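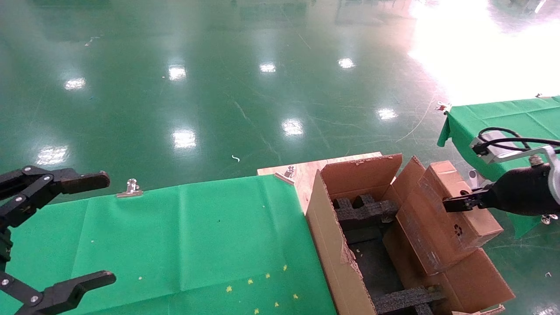

*Black foam inside the open cardboard shipping box.*

Oana Pîrvu has moved house five times, and she keeps every letter she ever received. When I visited her in Trikasville, she put 2 folders in front of me before she offered me coffee.

"My grandmother wrote to me each December," she said. "She wrote very small, to save paper. I still need the magnifying glass."

The collection has now 3,687 letters. Most of them came from relatives, but many are from Mogens Bjarnason, a pen friend she found through a school list. They wrote for years before they met.

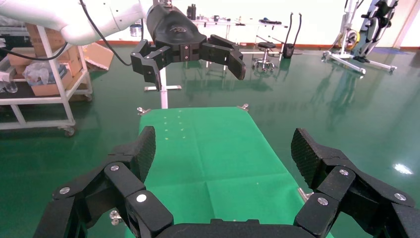
Letters, she told me, should be read in the order they arrived. She sorts them by year and then by sender, and she does not like to be disturbed. For this work she prefers a plain surface, something like a bright green cloth with the fold lines still in it, where white paper is easy to see. "On a dark table I lose the envelopes," she said.

I asked if she ever throws one away.

"Once, in anger. I regretted it the same evening, and Mogens had to tell me what was in it."

He has kept her side also, 1,606 letters. They disagree about who should have the whole correspondence in the end. 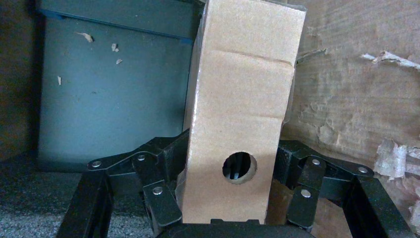 *Plain brown cardboard with a round hole in it.*

"He wants to copy everything," she said. "I want to hold the paper. We will write to each other about it."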